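Reading a New Model Announcement
Handout for session 11, Product Planning in the Car Trade
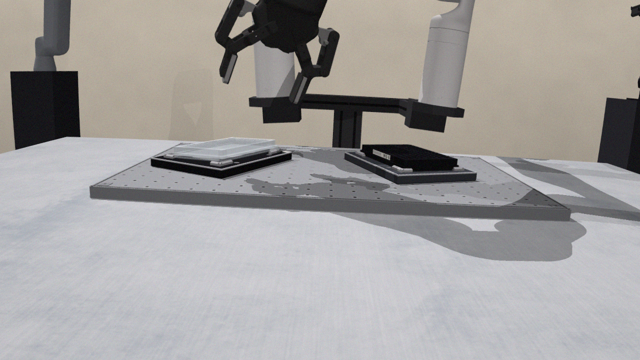 Fig. 1. Two robot arms, computer rendering.

Start with the word "segment." When the press office at Toivonen says its Florkari opens a new one, ask who else would have to agree. Dealers? Insurers? The registration tables? Usually the car is a hatch raised by 60 mm, on the old floorpan, with a higher price. That may be a fine car. It isn't a segment.

Things to mark in the text before you read the specs:
- "from" prices (find out what the base car leaves out)
- any power figure without the engine it belongs to
- "planned," "set to," "expected later"
- rivals named by the maker itself

Sundqvist's Bestham exercise is worth redoing. Arvid Sundqvist took the Nurna launch pack and crossed out every claim that also fit the car it replaced. Very little was left: 151 horsepower where there had been fewer, a new grille, and a trunk lid that opens higher. I'm not convinced by his scoring, which treats a safety feature and a paint color as equal. The crossing out still works.

For the seminar: bring one launch release, two pages at most, with your marks on it. If more than 80 percent survives, check it again before you defend it.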